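3.2 Clear vessels and colored water

Of all the household activities we looked at, pouring turned out to be the richest, and we were delighted by how much a little red coloring could show. Plain water in a clear plastic jug is hard to follow by eye. Add the coloring and the level stands out at once, even against a pale table, and a thin band left near the bottom of a narrow tube can be read from across the room.

We wanted the table to feel lived in. Kocabaş's earlier layouts, which we call Zadano, used one jug and one cup on a bare surface. The layouts here, called Kedotora, keep the liquid near the center and let ordinary things gather around it: books in a stack, snacks in a see-through bag, a jar with a bright patterned label, a cloth left in a heap. Each layout was used for up to 75 transfers before the objects were moved. 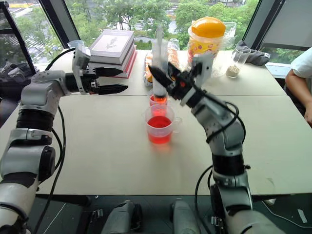 Figure 4. A Kedotora layout with a measuring jug, a tall clear tube and a small cup, the last two also holding red liquid.

Vessel shape matters a great deal. A wide jug with a handle forgives a shaky start, but its level changes so slowly that small transfers hardly register. A tall, narrow tube does the opposite — a few drops move the line by a visible step. Going between the two is the most interesting case, and it makes up 2,299 of the 3,000 transfers in the full set.

Clear things among clear things were a lovely puzzle too. An empty glass behind a tube blurs its outline, and raters working from stills often disagreed about which rim was which. Zübeyde Kocabaş suggested keeping such pairs in, and we are glad she did: 14 layouts contain at least one, and they gave us our best material on how people judge fullness. Grains in a glass were easier to rate than water. We return to them in Section 3.3.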